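Course Handouts > Robot Learning > Unit 6
Tuesday, December 12, 2023 - Tarun Rana
Reading time: 4 min

Unit 6: Collecting demonstrations in simulation

Last unit covered the policy network. This one covers the data that goes into it. The working case is the two-arm sorting task in the Padon simulator: one ball, two open bins, and an instruction naming the bin the ball should end up in. Either arm may do the pick.

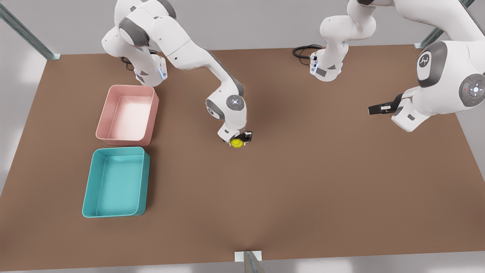

Overview camera and wrist camera, sorting task.

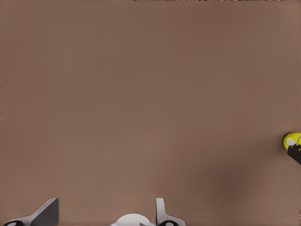 Nerys Nicholas objects that the overview camera should be enough by itself, and that every extra stream makes the files larger and the training slower. Her point is fair for a single arm with nothing in the way. With two arms, one link can hide the ball from a fixed camera for a good part of an episode, and the policy then has to act on stale information. Exercise 3 asks you to test both positions.

6.1 What is recorded

An episode is one attempt, from the reset to the operator's stop signal. At each time step the logger writes:

- joint positions and velocities, both arms
- commanded joint positions, both arms
- gripper opening, commanded and measured
- one image per camera

The text instruction is stored once per episode. Samples are written at 20 Hz. All streams share the simulator clock, so no alignment step is needed. On hardware this is not the case - see Unit 9.

Keep commanded and measured values in separate fields. A closed gripper holding a ball reports a wider opening than it was told to reach, and the difference is the only grasp signal in the log. Several groups overwrote one field with the other in June and had to collect again.

6.2 The idle arm

In most episodes one arm does the work and the other holds still. The idle arm is still part of the example. Its commands are constant, its wrist camera keeps recording, and the ball may be at the border of that view or outside it. Do not delete these streams. A policy trained without them has never been shown that holding still is a valid action, and it tends to drift.

Balance matters too. If the right arm performs nearly all the picks, the network learns to ignore the left. Check the split before training.

6.3 Variation

Ball position is drawn at random within reach of at least one arm. Bin positions are shifted by a small offset at each reset. Operators should vary the approach direction but not the order of the stages: approach, close, lift, carry, release. Long pauses are trimmed by the Jonden script, which removes any stretch of more than 12 steps in which neither arm moves.

6.4 The class set

The current set, Llewellyn, holds 3,928 episodes. Of these, 1,266 contain a failed first grasp followed by a second try. They are kept and flagged. Episodes in which the ball leaves the table are dropped.

Exercises

1. Load the set and plot the number of picks per arm.
2. Train the baseline with and without the flagged episodes. Report success rate on the held-out resets.
3. Train once with the overview camera only and once with all cameras. Compare failures by stage.
4. Replay any five episodes from the commanded positions alone. Note where the result departs from the log and explain why.

Submit through Wandar as a single archive. Include the config files and leave out the checkpoints.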